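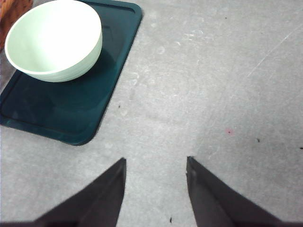
**marlow_k** replied:
I'd leave the counters alone and spend the money on the sink. Mottled gray hides crumbs and coffee better than anything I've owned, and I had white for 9 years.

---

**tansy44** wrote:
Easy to say when it isn't your kitchen. The quote from Cloutier came to $1,378 for a new top on the long run, backsplash not included. Sink would be extra. I'm leaning yes.

---

**dgreer** wrote:
Is that laminate or solid surface from Cloutier? Makes a big difference at that price. If it's laminate I'd get a second quote from Hestlow. They did our laundry room and showed up when they said they would.

---

**tansy44** wrote:
Laminate. Hestlow is booked until January.

---

**marlow_k** wrote:
Then wait until January. Have you tried cleaning the scuffs yet? Baking soda paste, soft cloth, small circles. Try a corner first.

---

**oldpipe** wrote:
Don't use baking soda on a counter if you don't know what the finish is. It's mild but it still dulls gloss. Dish soap and warm water, then rubbing alcohol on whatever is left.

---

**marlow_k** wrote:
Been using it for years with no dulling.

> Don't use baking soda on a counter if you don't know what the finish is

I did say try a corner first.

---

**oldpipe** wrote:
You had white. Dull patches don't show on white.

---

**dgreer** wrote:
Going back to the sink, how wide is the base cabinet? A 27 inch sink won't fit in every base and people find that out after the top is cut. Measure the inside, not the doors.

---

**tansy44** wrote:
Haven't measured the inside. Will do that Wednesday when I have the stuff out from under there. The sink I was looking at is the Toren single bowl.

Did the dish soap and alcohol on a patch by the stove. Some of the marks came up, the pale streaks didn't.

---

**oldpipe** wrote:
Streaks could be old cleaner residue. Do the alcohol 2 more times before you give up on it. If they're in the surface they're staying.

---

**marlow_k** wrote:
Still say sink first.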